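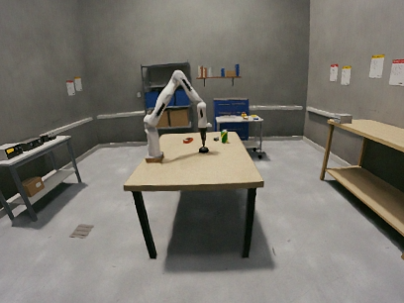 Szu-yu Pan thinks the drift in the Grolard batch is the glue and not the felt, and she wants the next round done with the old hide glue before we touch anything else. I had written the opposite on the whiteboard. Her argument is that the two sets of hammers were covered from the same sheet, pressed in the same caul and left the same number of days, so if the felt were soft we would see it on both sets. We see it on one. I have no good answer to that yet.

September, notebook 4, continued from the page with the coffee ring.

Morning. Took the Grolard action out of the upright and put it on the bench supports. Let it sit an hour before touching anything. Room humidity was up from last time, and the dampp rod in the case had been unplugged, so I plugged it back in and noted it on the card inside the lid. Bass section looks fine. The trouble starts just above the break and runs up through the middle of the tenor.

Needled nothing today. I only want measurements until we agree on the cause. Weighed every hammer in the tenor section off its shank, same scale, zeroed between each. Lightest and heaviest are closer than I expected, so weight is not the story. Shape is not the story either: the profiles match the card template except for two near the break that were filed flat at some point, probably before we got it.

What does differ is how the shoulders give under the thumb. On the Athumani felt from the first pressing the shoulder springs back at once. On the second pressing it stays dented for a moment, then comes back. Same sheet, as Szu-yu keeps saying. She thinks glue soaked into the underfelt on the second pressing and changed how the outer layer is held under tension. If so, cutting one open should show a dark line thicker than on the good set.

Cut one open, from the spares. There is a line. Whether it is thicker I can't say, because I don't have a first-pressing spare to cut beside it. Chih-ming Kong may have one in the drawer with the Gerkell parts. Asked him, waiting to hear.

After lunch. Chih-ming found two. Cut one and kept one whole. Side by side the second-pressing line is thicker at the point of the molding and thinner along the sides, so the glue pooled. That fits with Szu-yu's idea, or at least it doesn't hurt it. It could also mean the caul was tilted. I checked the caul with the short straightedge and it rocks a little on the treble end. Shimmed it with card and it stopped rocking. Should have been checked before the second pressing. My job, I didn't do it.

So there are two things changed between pressings, the glue and possibly the tilt. If we switch back to hide glue and fix the caul at the same time we learn nothing about which one it was. I'd like to press one short strip with the new glue and the shimmed caul, and a second strip with hide glue and the shimmed caul. There is enough felt left if we skip the top octave.

Felt cost for the record: the whole sheet was 235, shipping not included. Flornlow will sell a half sheet but it has to be ordered with something else. Don't order yet.

Other work:

Gerkell grand, regulation. Let-off was late on most of the treble. Reset it, then had to go back over the drop screws. Repetition springs are strong, left them. Two keys sluggish at the front rail, eased the bushings. One was a pencil shaving.

String tension sheet for the Gerkell: I had 1,117 in one cell where the neighbors are all near 900. Went back to the raw notes and it was a gauge number typed into the length column. Fixed in the sheet and in the printout. If you copied that sheet last month, replace it.

Hide glue: the pot lid is missing again. A saucer works but it skins over faster. Granules are in the tin on the upper shelf - the older tin smells off, please throw it out if you are near it.

Szu-yu read this over my shoulder at 4:30 and wants it added that she never said the felt was perfect, only that it was the same felt. Added.

Next: cut two strips, mark them on the back in pencil, press with the shims in. Leave both the full time, even if someone wants the press. Szu-yu will mix the hide glue. I'll do the cauls and write the temperatures here.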